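TXD 207: Surface Pattern and Printed Cloth
Handout 3: Repeat, Scale, and Registration in Large Botanical Prints
Prepared by Effie Crichton. Revised July 6, 2020.

Read before the studio session. Bring a ruler, tracing paper, and one printed fabric of your own with at least two full repeats showing. Terms set off by a colon are the ones used in grading.

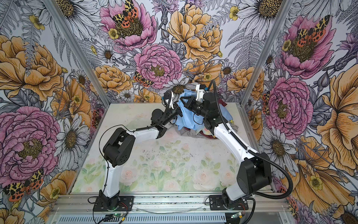
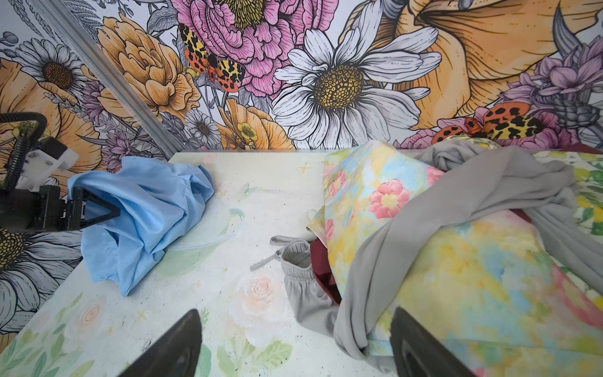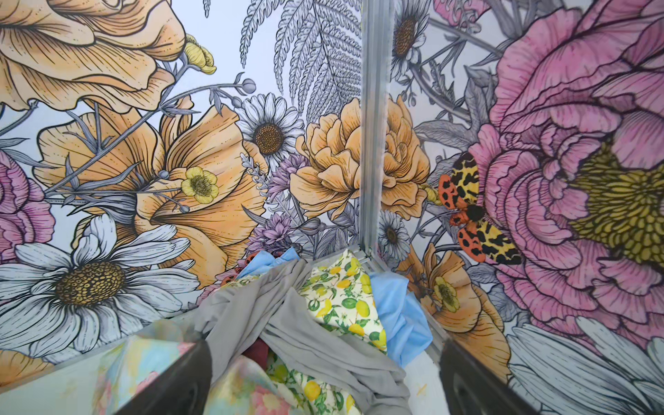
Figures 1 to 3. Large floral print on upright panels, with fabric in front.

1. Basic terms

Motif: a single drawn element, such as a flower head, a leaf, or an insect.
Repeat unit: the smallest rectangle that, when copied edge to edge, produces the whole design.
Ground: the color or texture behind the motifs.
Coverage: the share of the repeat unit taken up by motifs. Coverage is given as a percentage of area and is measured on the artwork, before any trimming.
Drop: the vertical distance by which a column of repeats is shifted against the column next to it.

A panel print and a repeat print are different products. A panel is composed once, for a fixed size, and has a top and a bottom. A repeat print has to work at any length. Many designs sold for walls are panels cut from a longer repeat, and the buyer can't tell which is which from a small sample. Ask the supplier for the full repeat drawing.

2. Types of repeat

Straight repeat. Units are stacked in a plain grid. It is easy to match at seams and easy for the eye to pick out. Use it for small motifs or where the grid is wanted.

Half-drop. Each column moves down by half the height of the unit. Most botanical prints use this layout. The diagonal movement hides the grid, but matching takes more material. Allow up to one half repeat of waste per length in addition to the normal trim.

Brick. Each row moves sideways by half the width of the unit. It behaves like a half-drop turned on its side and is more common on cloth than on paper.

Toss. Motifs face several directions within the unit. The cloth can be cut either way up, which lowers waste in garment work. The unit itself still repeats on one of the grids listed before.

3. Line and wash

The traditional botanical print separates two jobs. Ink line carries the structure: petal edges, veins, stippling, and hatching. Flat or pale color carries the mass. Because the line is printed last and is darkest, it hides small errors in the color layers under it. A line 3 points wide at full scale will cover a color shift of up to half its width on each side.

Hatching should follow the form of the petal. Hatching that runs in one direction across the entire design reads as a gray tint at a distance and flattens the flower. Stippling is safer for flower centers, but it fills in when artwork is reduced. Check all dotted areas at final size.

Insects in botanical prints raise a scale question. In older plates they were often drawn at the size of life beside plants drawn at the size of life. In current wall prints, both are enlarged, usually by different factors. This is acceptable as long as it is consistent within the unit.

4. Scale and viewing distance

Scale is judged from where a person stands. A flower head that fills a hand at arm's length is a medium motif on a dress and a small one on a wall. In the Drasercombe sample set, the same drawing was printed at three sizes. At the largest, students stopped naming the layout as a half-drop and began to call it a mural, although the file was unchanged apart from size.

Corners and joins need separate planning. Where two printed surfaces meet at an angle, the viewer compares them directly. There are two accepted methods:

a. Wrap the design through the corner, with no loss at the join.
b. Break the design at the corner and cover the join with a strip or post.

Method b needs less accuracy and is preferred for rigid panels.

5. Worked problem

A wall is 800 cm long. The printed width of one length is 60 cm. Lengths are butted, with no overlap.

Number of lengths: 800 divided by 60 is 13.33, so 14 lengths are ordered.
Width left over from the last length: 14 times 60 is 840, less 800, giving 40 cm.

With a half-drop, cut the odd-numbered lengths from one roll and the even-numbered lengths from another. The Riveck method described by Fergus Morrison in the course reader gives the same count but puts the cut length at the least visible end of the wall.

6. Exercise

Trace one repeat unit from your fabric. Mark the grid type, the drop, and the motif that crosses the most edges. Estimate coverage by the square-count method. Redraw the unit as a half-drop if it is straight, or as a straight repeat if it is anything else. Label all four edges.

Reading: course reader, Wavuvcombe section, pages on color separation. The Serrano swatches are on reserve and may not be cut. Tracings are due at the first August session.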